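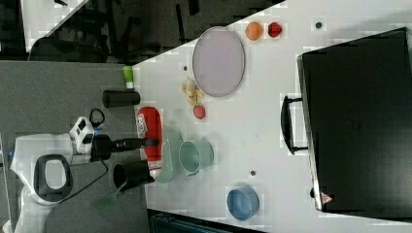

Figure 1. Red bottle and black cup on the white work table.

Storage and Labeling of the Hwang Garment Collection
Project Report, Textile Studies

Prepared by: Seo-ah Nam and Kenneth MacAulay
Project advisor: Muireann Nic Giolla

1. Purpose

The Hwang Collection consists of 621 garments and accessories, most of them women's daywear from the second half of the 19th century. When the project began, 500 of these items had a catalog number. The remainder were identified only by paper tags attached with steel pins, many of which had rusted. The project team was asked to replace the pinned tags, complete the numbering, and recommend a storage method for the heavier pieces.

2. Method

Each garment was laid flat and examined before handling. Pins were removed by hand. Where rust held a pin in the cloth, the item was set aside for review by the advisor. New labels were written in permanent ink on cotton twill tape and attached with two loose stitches of cotton thread. Stitches were placed in a seam allowance or waistband and never passed through silk linings.

Skirts with cartridge pleating at the waist were measured at the waist, hem, and center back. Bodices were measured at the bust, waist, and sleeve. Boning was recorded by number and position only. No casing was opened to identify the material.

3. Results

All items now carry a sewn label and a catalog number. The measurement sheets contain 2238 separate entries, which were typed into the department database by Sayaka Kudo. The team set aside 13 garments with rust damage near the collar or cuff. One of these, a brown wool bodice with jet buttons, also has a split along the left shoulder seam and should not be placed on a form.

Several dates in the earlier catalog could not be supported. Item 88, listed as an 1860s day dress, has a machine-stitched bodice joined to a hand-sewn skirt of a different weave. The team has recorded it as altered and left the date open.

4. Storage

Beaded and bias-cut items were moved from hangers to flat boxes lined with acid-free tissue. Sleeves were padded with tissue rolls. Cloaks remain on padded hangers until wider boxes are available.

5. Recommendations

The rust-damaged garments should be seen by a textile conservator before any loan is approved. The cloaks should be boxed next. Shelf labels should be revised in September to match the new numbers.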